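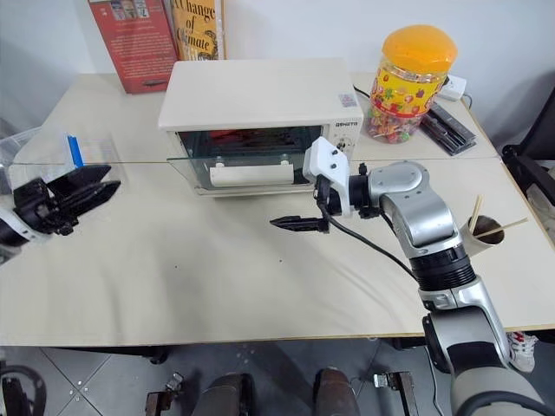
What we bought, what we should have bought, and what I'm asking for next

I promised back in February that I would write something about money, and then the budget request came due and I spent all my writing energy on that instead. It's in now, so I have an evening and a pot of tea, and I can finally do the friendlier version. If you came for gripper code, this is going to be a long wander through quotes and shipping and table legs, and you have my blessing to skip it!

A bit of background for anyone new. I run the small manipulation bench at Istora, and for most of the past year our work has been kitchen things. Open the toaster oven, put something in, close it, turn the knob. Pick up a candy, put it back in the jar. It sounds like nothing when I tell my relatives about it at dinner, and they always ask when it's going to do the dishes. The bench has two arms, each with a two-finger gripper, and a table with whatever household stuff the current task calls for.

When I wrote the first budget, I did what I suspect everyone does, which is that I thought about the arms for weeks and about everything else for an afternoon. I had a lovely spreadsheet. Arms got their own tab with reach and payload and repeatability and lead time, all color coded. Then came a line near the bottom called "misc bench" with a number next to it that I had more or less pulled out of the air. I'd like to go back and have a gentle word with the person who typed that line.

The arms themselves went fine. We had quotes from Prusero and from Navard, and they were close enough on price that I kept changing my mind. Prusero's arm was the cheaper one on paper. Navard's quote looked worse until I read it properly and saw that the mounting hardware, the controller cables and a spare set of fasteners were in it already, while on the other quote those were all separate lines on a second page that I'd been cheerfully ignoring. Once I added them up the gap was small enough that I stopped caring about it and went with Navard for the service terms. I still think that was right. I also think I should have found the second page sooner than I did. So, first piece of advice, such as it is: lay the quotes side by side with the same rows in both, and if one has an empty row, write to them and ask. They answer quickly when you haven't bought anything yet.

Then the grippers. I'd planned to use the ones the arm people sell, and they're nice, but the price made me put the lid back down on the laptop and go for a walk. We went with simpler two-finger ones and brackets of our own to hold them. That was a real saving, and I'd do it again, but I had budgeted nothing for the brackets. A bracket feels free. You draw it in the evening, somebody makes it, there it is. Except that the first version is a little off, and the next flexes when you pull on an oven door, and by the time you have one you like you've spent a good deal of material and a good deal of someone's patience. This year "brackets and adapters" has its own row, and I'm a little proud of it.

Oven doors deserve a paragraph of their own, I think. When we picked the toaster oven I wanted a plain one with a proper bar handle and a real knob, and I shopped for it the way I'd shop for a kitchen, which was wrong. In a kitchen you want a door that feels solid. On the bench you want to know how hard you have to pull before it lets go, how far down it swings, whether it stays put halfway, and whether the whole oven slides toward you when you tug. None of that is on the box. Nobody at the store could tell me, though a very kind man in the small appliance aisle did let me stand there opening and closing doors for far longer than was reasonable. If you're planning a bench with appliances on it, please go and do the same. Bring a luggage scale and hook it on the handle. You'll get some looks, and you'll come home with a much better idea of what your arm has to do.

And buy spares of the same model on the same day! I can't say this warmly enough. Appliances get changed by their makers all the time, a new handle here or a stiffer hinge there, and if yours gives out in the middle of a project you may find that the thing with the same name on the box is a different oven as far as your robot's concerned. We bought a single one the first time around. The new request has a row for matching spares, and it's one of the cheapest rows in there. An oven costs so little next to an arm that I'm embarrassed I ever hesitated over it.

The same goes for all the small props. The candy jar, the paper cup with chopsticks in it, the books at the back, the storage bin. I used to bring these from home or pick them up on the way in and never bother with the receipt, and it felt mean to ask for a paper cup's worth of reimbursement. But it adds up, and it also means that the true cost of the bench isn't written down anywhere, so the next person who plans one will guess low exactly as I did. So now there's a petty cash envelope, and I put everything through it, candy included. (The candy budget gets more comments than the arm budget. I've made my peace with that.)

Let me talk about tables for a minute, because I know a few of you are at that stage and have asked. Ours is a top in two pale panels with a seam between them, and it has served us well, but I'd plan it differently with what I know now. A seam is a place where a level can change. It's also a line that shows up in every recording. If you have the money for a single top, get a single top. If you don't, then join the panels carefully, check them with a straightedge every so often, and put the check on somebody's calendar. What matters much more is that the arms stand on something of their own that doesn't move when you lean on the table, and I'd spend there before I spent on the surface. I had it the other way round in my first plan, a beautiful surface and a vague idea about the rest.

Power and cables were the other thing I'd waved my hand at. Everything on a bench wants to plug in, and everything comes with a cable that's either a little too short or so long that it ends up looped across the place where you want to work. I've asked for proper cable guides along the arms this time, and for decent outlets at the back of the table in place of the power strip arrangement. An oven pulls a lot more than a camera does, so do talk to whoever looks after your building's electrical circuits before you order a hot appliance, even if you mostly run it cold like we do. That was a short, pleasant conversation and I wish I'd had it at the start.

Now for the part that people write to me about, which is lead times. We waited seven weeks for the arms, and I'd planned on that, more or less. What I hadn't planned on was the safety hardware, which took over ten. So there was a stretch in which we had arms on stands, bolted down and looking splendid, and no way to switch them on in good conscience. We used the time to build brackets and argue about where the books should go. It wasn't wasted, but I'd ordered the things in the order I was excited about them, and the exciting thing was never the slow one. This year I made a list sorted by lead time before I made the one sorted by price, and it changed what I sent out first. The emergency stops went out before anything else did.

As for what's in the new request: replacement finger pads, lots of them, which wear faster than the brochure led me to hope. The matching ovens. A better head camera mount. A small contract with Nakajima to look the arms over once a year, which I went back and forth on for ages. It's a fair amount of money to pay for someone to tell you everything's fine, and last year I would have cut it without a second thought. Then I tried to work out what a month of idle bench would cost in people's time, and it stopped looking so expensive. I've left in a contingency line too, labeled as contingency in plain words, where last time I'd spread it around in the other rows and then forgotten which ones were padded.

What I took out, with some sadness, was a third gripper style I'd been wanting to try. There's no task on our plan that needs it. I just think it's neat. It has gone on the wish list at the bottom of the spreadsheet, along with the nicer stool and a refrigerator door, and we'll see how the year treats us.

If you're writing one of these yourself and would like the blank spreadsheet, leave a comment and I'll tidy it up and post it. It needs some tidying. The row for brackets is currently in a shade of pink that I can't explain. I'd also love to hear from anyone who has priced a dishwasher rack for this kind of work, as that may be where we're headed next, and I don't know yet whether to buy the racks by themselves or the whole machine and take it apart.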